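Rehousing the slides, part 2: labels

The first part covered sorting and ended with every slide out of its original cardboard and in a stack by decade. The labeling took longer than the sorting, and I redid it once, so it gets its own post.

The collection in brief: 35 mm mounted slides, mostly my grandfather's, plus a smaller batch that Felista Mwakalinga passed on to me when her mother moved. The cabinet is a secondhand steel Murno with shallow drawers and a stated capacity of 2,000 mounts. After discarding duplicates and the ones where the emulsion had separated, I had 1,646 to store. That leaves spare room on paper. In practice, the capacity figure assumes thin plastic mounts. Cardboard mounts are close to that thickness when flat, but few of mine are flat, and the glass mounts from the early sixties are about twice as thick. The spare room went away quickly.

What the label has to do

I wrote down the requirements before buying anything, which I did not do the first time.

A tray has to be identifiable with the drawer open by a hand's width. It has to be identifiable in bad light, because the cabinet is in the hallway. It should show which way round it goes, so that slide one is always at the front. The label must not shed adhesive, and it must be removable without taking the surface of the tray with it.

Text alone fails the first two. My first set had a printed strip along the full length of every tray with decade, location, and number range. It looked tidy and I could not read any of it without pulling the drawer all the way out. 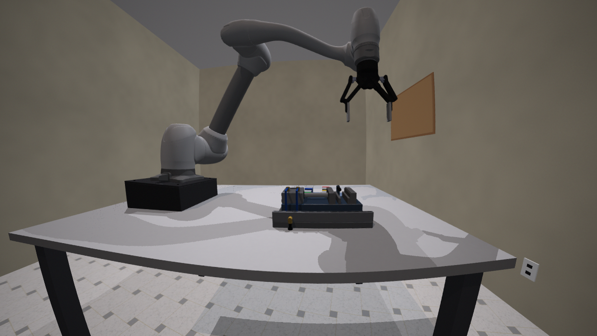
Gray arm over a white table, computer render.

Materials

The trays are gray archival board, folded, no glue, from Pudwood. They come flat and take a minute each to put together once you have done a few. The corners on the first batch were scored too lightly and split on folding. I wrote to them and got replacements with a deeper score.

For the color I tested three things: artist's tape, paper strips fixed with wheat starch paste, and paint. Each went on a scrap of the same board and sat on a shelf above a radiator from December until the heating went off.

Artist's tape: lifted at the corners. It came away clean, but it came away on its own as well.

Paper and paste: flat, no lifting. Needs a damp sponge and some patience to remove. The board under it cockled slightly if I used too much paste.

Paint: I used a matte acrylic. It looks best and it is permanent, so it fails the removable requirement. I also do not want acrylic near the emulsion while it is still giving off anything, and I have no way to measure when it has stopped.

I went with paper and paste. The paper is Waweru text weight, which is sold as acid free. I checked it with a pH pen and the mark came up the right color. The pen is a coarse test and says nothing about lignin.
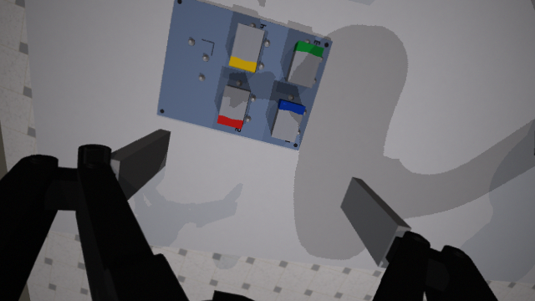
Four decades of slides meant four colors, and the remaining question was where on the tray the color should go. A full wrap uses a lot of paper and makes the pencil notes hard to read. A dot in the middle disappears under the next tray's lip. Those four gray blocks have it right: the body is left plain and one band goes across one end, in yellow, green, red, or blue. With a band at one end only, the tray also has a front and a back, and that takes care of the orientation requirement without an arrow or a second label. I set mine to the front in every drawer, so a tray put back the wrong way round shows as a plain gray gap in the row. The band covers the last inch. Pencil notes start just behind it.

The assignment is yellow for the fifties, green for the sixties, red for the seventies, and blue for the eighties. It has no logic beyond the order in which I cut the paper. Athina Fragkou pointed out that red and green next to each other in time is a poor choice for anyone with a color vision deficiency. She is correct. I kept the colors and added a pencil numeral to each band, 5 through 8, large enough to read from standing height. If I were starting over I would swap green for white.

Numbering

Each slide has a number on the mount, written in soft pencil on cardboard and in pigment ink on plastic. The number is decade digit, tray letter, position. So 6C14 is sixties, tray C, fourteenth from the front. I considered a plain running number and rejected it, as a misfiled slide would then tell you nothing about where it belongs unless you had the index open.

The weakness of a position-based number is insertion. If a slide from the missing Mombasa set ever arrives, it has to go at the end of its tray or take a suffix. I have used a suffix nine times so far and it has not been a problem. Tamsin Alcantara runs a much larger collection on suffixes alone and reports that sorting them in a spreadsheet is unpleasant – 6C14a lands in the wrong place unless the position is zero-padded. I padded mine.

The index is a flat text file with one line per slide: number, year if known, place if known, people, condition. No software. Njoroge Owino offered to move it into a database and I may let him, provided the text file stays the master copy.

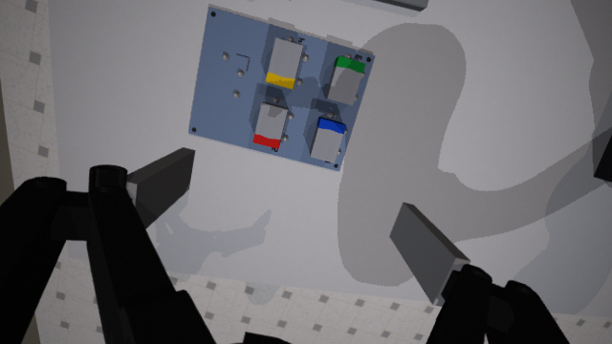

Spacers

A partly filled tray lets the slides lean, and leaning cardboard mounts take a curve within a few months. Each tray therefore gets a folded spacer of the same board behind the last slide. Mine are a simple Z fold, which springs enough to hold the row upright and can be trimmed as the tray fills. Cut them slightly narrower than the tray or they bind on the sides.

Foam works too, and is quicker. I had some Ellness foam left over from another job and used it as a stopgap, but I could not find out what it was made of, so it came out again.

Silica gel

I am not using any. The hallway stays between 40 and 50 percent relative humidity for most of the year according to a cheap hygrometer, and the cabinet is not sealed, so a packet of gel would mostly be drying the hallway. If you have a gasketed cabinet the answer is different.

Still to do

The glass mounts are in a separate drawer, unlabeled, until I decide whether to open them. Several have Newton's rings and at least two have something growing at the edge. Rehema Kinyua has lent me a mount press and a set of anti-Newton glass, and I am working through the worst of them first. The green paper also ran short, so the last two sixties trays have bands cut from a different sheet that is a shade darker. I have noted the batch in the index.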